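Workshop notebook, Plosbridge, March
Cups and dispenser table

Writing this up while the kettle is on, mostly for myself but also for Darcy and Aurelio, who will be taking the cup table over from me and who have both asked (very politely!) where on earth anything is written down. The answer until this afternoon was on the back of a delivery note, so let's call this an improvement.

The paper cups came from Kvam in the end. Ignacio had his heart set on the Rekby ones, which have a nicer feel in the hand, I'll give him that, but they stick to each other something awful when they are nested tightly and I lost a good part of a morning to peeling them apart with my thumbnails. The Kvam cups are plain white, a little stiffer at the lip, and they let go of each other with a small twist. We bought a carton of 1000 and I have put it under the bench by the door, on its side, with the flap facing out. Please keep the flap closed. Paper dust and carpet fluff get everywhere in this room and I would like people to be able to drink out of the ones we don't use.

I spent a while just looking at the tabletop, which sounds sillier than it was. White cups on a pale top is a soft sort of combination, and the grain has big looping arches over on one side and then settles down into close straight lines on the other. I found I was lining the cups up against the grain without meaning to, and since it runs on a slant my rows came out on a slant too. Alois noticed before I did and was very kind about it. From now on I am going to measure from the table edge and ignore the pattern altogether, pretty as it is.

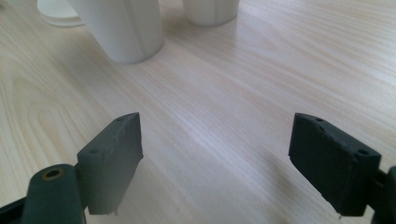
Where the cups should live

My first idea was to keep the loose cups right beside the container, and that is still how I like it best. The container is the clear acrylic cylinder, open at the top, and the cups go down inside it nested, one in the next, bottoms down. You can see at a glance how the stack is doing, and I have grown fond of all those fine rims running down the side like the edge of a book.

Tõnu would prefer the stack upside down, because then dust can't settle in the top cup. He has a point. Against that, with the mouths up you can get a finger inside the rim and lift, and with the bottoms up you are pinching at the base and generally bringing up 2 or three when you wanted one. We talked it round for most of a coffee break and left it at mouths up for now, with the top cup thrown away at the start of each day. Tõnu, if you are reading this, I haven't forgotten, and I am willing to try it your way for a week.

The frosted pad stays on the table as well. I tried the cylinder on the bare top and didn't care for the sound it made every time somebody set it down, a sort of clack that goes right through your teeth. Wipe the pad with a barely damp cloth and let it air dry. Paper towel leaves lint on it.

Loose cups go to the right of the cylinder, standing up, open end up. I have been putting out two at a time, close together, one a little behind the other. Any more than that and my sleeve finds them. Keep them forward of the cable hole at the back, too, as I would like to be able to drop a cord through there without moving everything first.

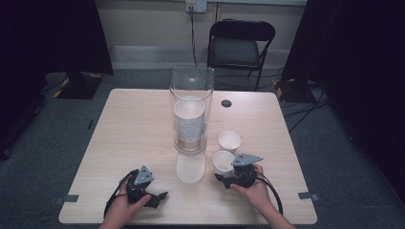 Things still to do

Reorder from Kvam before the carton gets low. The line on the Stisora order sheet is 2595, and Ignacio has the login.

Ask Alois whether the curtains can be taken down and shaken out. I suspect they are where half of our dust is coming from.

Find a proper home for the odd cups with dented rims. I have 13 of them in a drawer and can't quite bring myself to throw them out — they are perfectly good for screws, and Darcy has already asked for a few to start her basil in.

Measure the inside of the cylinder and write the number on a piece of tape on the carton, so that whoever buys the next lot can check the width first. I meant to do it today and then the kettle boiled.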